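Kedine Learning Center Adds Letter Blocks to Early Reading Room

Print this page | E-mail this article

July 19, 2021
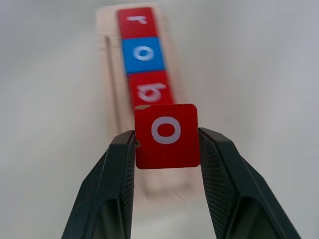

The Kedine Learning Center has added painted letter blocks and wooden trays to its early reading room, which serves children preparing to enter kindergarten in September. The materials were transferred from the former Lurkamis playroom when that site closed and will be available to all registered families.

The collection contains 387 blocks, each carrying a single lowercase letter. Children set the blocks side by side in a tray to build short words, beginning with those of three or four letters. Staff will introduce vowels first. Red blocks and blue blocks may be mixed freely within a word.

Many of the blocks show chipped paint from earlier use. The Center reviewed the collection before accepting it and withdrew 10 blocks with cracked corners. Blocks with minor surface wear remain in use as long as the letter can be read clearly.

"Children learn a great deal from holding a letter and turning it the right way up," said Weronika Dudek, coordinator of early reading. "We are pleased to be able to offer these materials again."

Sessions are limited to six children and are held in the Górecki Room on the ground floor. Families may also borrow one tray and a bag of blocks for home use. Borrowed sets should be wiped with a damp cloth and returned to the front desk. Registration forms are available at the desk during regular hours.

Contact Us | © 2021 Kedine Learning Center. All rights reserved. | Back to top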